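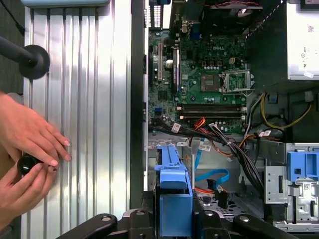 Old Dell on the bench: save the board or strip it?

Forum: Fixing Things > Computers, Old and Older
Started by yianji

yianji
My uncle has given me a Dell desktop, which in our family is how you say "please take this to the dump." The case is open on its side and the lever on the CPU socket is up. Somebody in this family had already helped themselves to the memory before it got to me, so I have 2 sticks coming in the mail from Rizk.

Plan is to turn it into a box for backing up photos. Before I spend any more money on it, is there anything I should do first? I have a free evening Monday and a screwdriver set of medium quality.

teo_moya
Change the coin cell. It's the round silver battery by the expansion slots. On a machine that age it's probably flat, and then the clock resets every time you unplug it and you get a complaint at boot that you have to press a key to get past. Photograph your BIOS settings first if it still boots at all.

And please don't go poking around in the CPU socket with the lever up. If those are pins down there, they bend if you breathe on them with intent.

UbaldoG
Or skip all of it. I've done the "free Dell into a backup box" project 2 times and both are now holding up a shelf. Power draw is silly compared with a little drive enclosure, and the front panel connectors on those boards follow a religion of their own. Strip it for screws and be happy.

teo_moya
Ubaldo, you said the same thing about the last guy's laptop, and that thing is running his sprinklers.

UbaldoG
It's running his sprinklers in the rain, as I recall. I stand by my advice.

lina_h
I'm with Teo on keeping it, but I disagree on the order. Clean before you touch the battery. Dust first, parts second. Take it outside, short bursts of air, hold the fan blades still with a finger so they don't spin up. Then do the coin cell, then the memory when it arrives.

Also find a cup for the little bits. Knobs, caps, feet, whatever comes off in your hand. I once lost a rubber foot on a Fostovlow case and the thing wobbled on my desk for 9 years. I could have bought another foot. I did not.

yianji
Cup acquired. It says World's Okayest Grandpa and is also from my uncle.

Is there a trick to getting the battery out? I don't want to pry at it with metal.

teo_moya
Look for a small springy tab at the side of the holder, press it away from the cell and the cell should pop up. Power cord out of the wall, obviously. Note which side faces up before you pull it, and put the new one in the same way.

GTeuber
Can I speak up for the screws? Everybody gets the board right and then puts a long screw where a short one goes. I draw the outline of the case on a piece of cardboard and stick each screw through where it came from. It takes a few minutes and it looks like a kindergarten project.

UbaldoG
I have a jar.

GTeuber
We know about the jar, Ubaldo.

lina_h
One more for yianji: what are you using on the socket when the CPU goes in? If you're reusing the cooler you'll want fresh paste. I use the Mudley stuff. The Wudo is fine too but the tube dries up after one job.

UbaldoG
The Wudo does not dry up if you put the cap back on.

lina_h
It dried up with the cap on. I have the tube. I have the cap.

yianji
Update for anyone still here. Battery changed, screws on cardboard, paste ordered (Mudley, sorry Ubaldo). I'm 40 dollars into a free computer, and my uncle called to ask if I wanted the monitor — I said I'd think about it.

Memory is supposed to get here later this week. Will post again once I've tried to boot it.

UbaldoG
If it doesn't boot, I could use the screws.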